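In praise of the bin in the middle of the table

I grew up in a house where everything that came through the front door landed on the kitchen table, and where the kitchen table was therefore never seen between one Christmas and the next. Post, gloves, library books, the plug from some lamp, a jar of buttons that had been brought down to match a single button and never gone back up. My mother cleared it for meals by pushing the whole lot to the wall end with her forearm, like a snow plough, and we ate at the other end with our elbows in. I don't remember minding. I do remember that when something was lost (and something was always lost) the search began and usually ended in that heap.

I have a table of my own now, a plain white one that I bought second-hand from a shop on Fandley Road, and for the first few years I did exactly what my mother did, forearm and all. What changed things was a plastic bin. I'd like to make the case for it, and I'm aware that it's a small case, but I have read a good many articles on tidying over the years and they nearly all tell you to put the storage somewhere else: under the stairs, on top of the wardrobe, behind a door with a label on it. I think they're mistaken, or at least I think they were written by people who put things away the first time they pick them up.

My view is that the bin belongs on the table, right in the middle, where it is in everybody's way.

When a box lives in a cupboard you have to decide to go to it. You come in with your hands full of odds and ends, you look at the cupboard, you think about the kettle, and down it all goes on the nearest flat surface. We've all done it, and I don't believe any amount of good intention will cure it. If the nearest flat surface already has a bin standing on it, though, the odds and ends go in with no more effort than it takes to drop them, and there you are, you've tidied up without noticing. The heap still exists, I grant you. It just has sides.

And sides make all the difference! A heap with no sides will spread until it meets a plate. A heap in a bin can only get as high as the rim, and then it must be dealt with. Mine is emptied in the evening, after the washing up and before the radio goes off, and I would say it takes me 11 minutes on an ordinary night and rather longer in April, when the seed packets start arriving and every one of them has to be read front and back before it can be put anywhere.
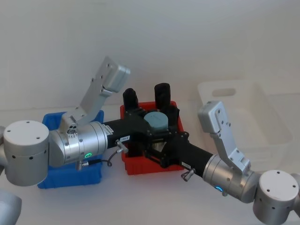

Red plastic against a white tabletop: hard to overlook.

I feel strongly about the colour, too. The shops are full of grey storage at the moment, and oatmeal, and a sort of damp green, all of it meant to melt quietly into the room. I went to Grandow last spring, the big branch out past the ring road, and walked the length of an aisle without finding one container that wanted to be looked at. Very handsome, a lot of it, and I have nothing against handsome things. But a box that melts into the room is a box you stop seeing, and a box you've stopped seeing fills up with dead batteries and takeaway menus and stays that way until you move house. A red one nags. It sits there against all that white like a pillar box in the snow, and every time you walk past it you know perfectly well what it is and whether you've done it yet.

The white table helps, of course. I know people who can't bear a white table, who say it shows every crumb, and I always want to tell them that this is what I like about it. A dark, busy wood grain will hide a paper clip for a fortnight. On white you see the clip, you pick it up, and it goes in the bin with the rest. The same goes for the wall behind. I had a noticeboard on mine for years, with a calendar and a great many curling postcards, and when I took it down to paint I found I could suddenly see the table properly, so I never put it back. The postcards went in the bin for one evening and in a drawer after that, and I do still get them out to look at.

Now, the objections. A friend who came to stay told me it was like eating in a sorting office, and I took the point, so the bin goes on a chair at mealtimes and comes back with the salt and pepper still out. She also said a nice basket would do the same job and look better doing it. I have tried baskets. I had a very good one, woven, from Caldeira, and it cost more than I care to put in writing, and for a month I was proud of it. Then the small things began to work their way into the weave, pins and pencil stubs and a tiny screw from my spectacles, and the first time something leaked in it there was no getting the smell out. A plastic bin goes under the tap. I have never been frightened of spoiling one, and I think a thing that's meant to take the mess of the day ought to be a thing you aren't frightened of spoiling.

There's also the question of size, on which I've changed my mind twice. My first was too big. Fodell used to sell a range of tubs by the litre and I bought the 40, thinking that more room must be better, and it swallowed a week of my life at a time. Things went to the bottom and stayed there. I found a cheque in it which had gone out of date, and a birthday card, stamped and addressed, for somebody whose birthday I had then apologised for missing. If you take one piece of advice from me, buy the bin that looks slightly too small in the shop. You want to be able to see the bottom of it on a good day.

I don't pretend it suits every household. If you have a toddler who can climb, or a cat of a certain temperament, a bin in the middle of the table is an invitation, and you'd be better off with a high shelf. People with a proper hall, with hooks and a bench and a drawer for keys, may well wonder what I'm on about. But a lot of us have one table, which is the desk and the dining room and the place where the parcels get wrapped, and it seems a pity that so much of the advice we're given starts from a cupboard we haven't got.

My mother has come round to it, by the way. She has one herself now, in blue, though she keeps it at the wall end.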